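**Veratstead Robotics Club, minutes, February 2026**

Chair: Ionuț Ilie. Good turnout, and lots of energy for a first meeting back!

**1. Two-arm cloth task**

The Pimine group has picked cloth handling as its project for the term, and everyone was keen (there was cheering). Both grippers work on one piece of cloth, with the kitchen props left on the mat so the program has to cope with a bit of clutter. Ionuț would love to see 1,000 logged tries by July. Agreed.
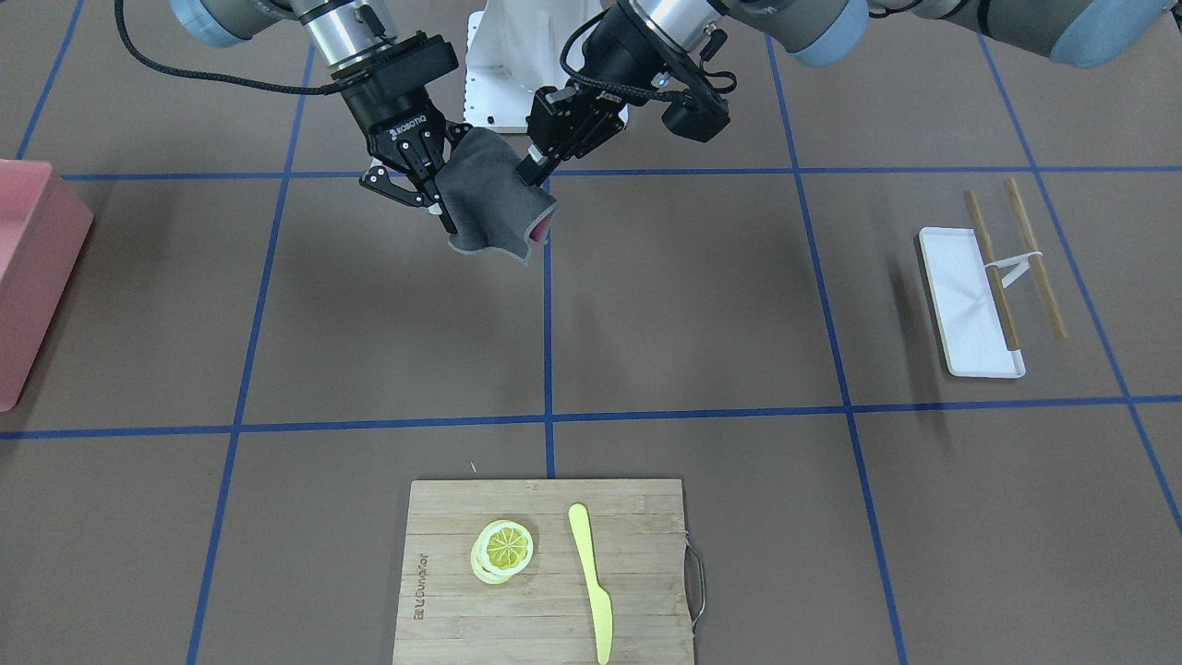
What counts as a finished fold at the Stadus meet?

Edges matched within 2 cm, cloth flat on the mat, and both grippers let go. Each team gets three tries and the best one is scored.

**2. Lemon and knife challenge**

Juniors want their own event using the food or toy items, and the room loved it. Ahmadpour team to draft the rules, keeping each round to about 5 minutes.

**3. Parts and money**

Spare finger pads to be ordered, plus a new roll of blue tape. Moved, seconded, carried.

**4. Other business**

- Colour labels for the cable bins: still to do.
- Ionuț to ask the Stadus organisers for a practice slot.
- Snack roster goes up on the door.

Meeting closed, and most people stayed on to keep coding.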